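Can a Robot Do Your Chores Yet?

Think about the last time you picked up a bag. You probably didn't think about it at all. Your hand found the handle, your fingers closed, and up it went.

For a robot, that is a hard job. People who build robots have been working on jobs like this for years, and the robots still get them wrong a lot of the time.

Why bags are tricky

A brick is always the same shape. A bag can bend, tip over or fold shut. Its handle can flop to one side. A robot that learned to pick up a bag standing straight may not know what to do when the same bag is leaning.

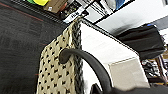 Robots also have to work out which part of a thing to hold. You know that a handle is for lifting because you have used hundreds of them. A robot has to learn it from many tries. At the Torkus workshop in the town of Stesten, one robot arm practiced lifting a bag 109 times in a week. It did well on Monday's easy tries. Then the bag was turned the other way, and it missed 3 times in a row.

Seeing is part of the job

Many robot arms have a small camera near the gripper, which is the part that works like a hand. The camera gets a very close view. That helps with small details, but it can make it hard to tell where a thing begins and ends.
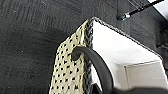
The inside of the bag is bright white. The thick handle is black.

Bright places can be a problem. If a surface looks plain white all over, the robot may have trouble judging how far away it is. Patterns can help, because the computer can follow the dots and lines as the camera moves.
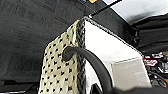 A side view, with braided trim along the corner of the bag.

What robots can do now

Some chores are already done by machines. Robot vacuums clean floors in many homes. In big warehouses, robots move shelves and boxes. These jobs work well because they are mostly the same each time.
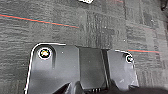
Floors are one of the easier places for a robot to start. They are mostly flat, and they stay where they are. Even so, a floor can have plenty on it for a computer to sort out. The gray carpet near this black gripper has seams, thin red lines and small white specks. A cleaning robot should pick up the specks and leave the lines alone.

What comes next

Tidying a whole bedroom is still too hard for most robots. It may take a robot 20 seconds to do what you do in 3. For now, you will have to hang up your own bag.

Words to know

Gripper: the part of a robot that holds things.
Sensor: a part that lets a robot see, feel or measure.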